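Solla planner – FAQ

Stuff people keep asking in the channel. Tavion and Floor keep this page going, ping either of us if somethings wrong.
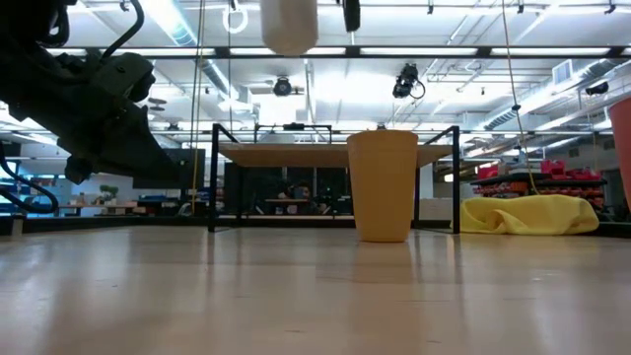
Which branch do I run?
Main. Not Janaka's branch, that one's for the new grasp scorer and it breaks the replay tool.

Planner says "no valid path" but there's heaps of room?
Nearly always a stale collision map. Clear it, rescan, plan again. Still stuck – check the padding in your config. Someone copied the Buckley settings in October and they're way too fat for our arm.

Why does perception lose objects on shiny surfaces?
Reflections. The depth comes back with holes, or a ghost under the object. Turn on the plane filter (off by default, sorry). Set the colour threshold after that, not before.

Can it handle cloth?
Sort of. Segmentation's fine, the pose is rubbish. Use the top-down grasp and don't trust the yaw.

What's error 453?
Controller missed 2 heartbeats. Usually your laptop on wifi. Plug in.

And 112?
Gripper driver didn't load. Restart the driver, leave the rest running.

Do I have to recalibrate every time?
No. Only if a camera's been bumped or the check script fails. Takes a while so run the check frist.

Where do logs go?
Shared drive, Sundwood folder. Name them properly please. "test_final_new" is not a name.

Who do I ask about control gains?
Duygu. Don't just change them.

Windows build?
Not yet. Kamrul's had a go – ask him how far he got.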